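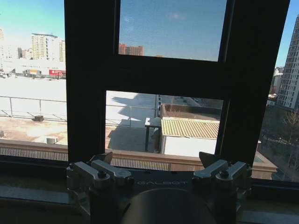 Visit report: Jaramillo lab, window task software
2022-05-01

The visit covered one afternoon at the Jaramillo site in April. Purpose was to look at the control and perception stack before we decide whether to port our own planner to it. Hardware was out of scope. Ximena Valdovinos, who maintains the controller, ran the session and answered most of the questions.

The task under development is work at windows: approach the frame, make contact at low force, follow a profile, back off. The lab uses the real windows of the building, several floors up, with daylight coming in. Wrist camera only for the last part of the approach.

Perception

The pipeline is called Irnitz. It does two things. First it fits planes to the window frame and sill from the wrist view. Then it masks everything behind the glass. The mask matters more than I expected. Without it the feature tracker locks onto whatever has the best contrast, and on a clear day that is the buildings and roof railings outside. These are far away and barely move in the view when the wrist translates, so the pose estimate drags behind the arm.

Dark matte profiles are the second problem. Exposure settles on the bright roofs outside and the frame loses its edges. Irnitz now meters on the predicted frame region only and lets the outside clip. Valdovinos showed the same recorded approach with both settings. With global metering the plane fit dropped out twice in the last stretch. With regional metering it held to contact.

Insect screens are handled as a separate class. The mesh softens what is behind it, which helps the tracker, but the old classifier labeled it as a solid panel and the planner then treated it as a valid contact surface. The fix was 957 hand-labeled crops and a retrain. I asked how it does on a folded or torn screen. Not tested.

Control

Contact is admittance control with the gains scheduled on distance to the fitted plane. The free-space speed limit is dropped in one step at 82 mm from the surface and the force threshold comes in at 15 N. The step is visible in the velocity log as a small ripple. A ramp is planned. The wrist filter adds some 163 ms of delay in the current build, most of it in a median stage that was put in for an older sensor and never taken out. My view is that it should go before anyone tunes gains again.

Planning and tooling

Planning is sampling-based with a sill clearance constraint. It replans from scratch on every new plane fit. Warm starting is on the list. Joint limits near the sill cause most of the failed plans, and the error returned is the same generic code as for a timeout, so the logs have to be read by hand.

Replay is done in Puker, a viewer that lines up camera, force and joint data on one clock. This was the best part of the visit. Any segment can be cut and rerun against a new build from the command line. The export format is plain and documented. The Grarken bridge we use at home does not read it yet, but the converter looks like two days of work.

Open items

Get the masked and unmasked logs from Valdovinos.
Confirm whether the clock sync survives a dropped camera packet.
Ask for the license terms on Puker.
Check the plane fit on light-colored frames, none were tried while I was there.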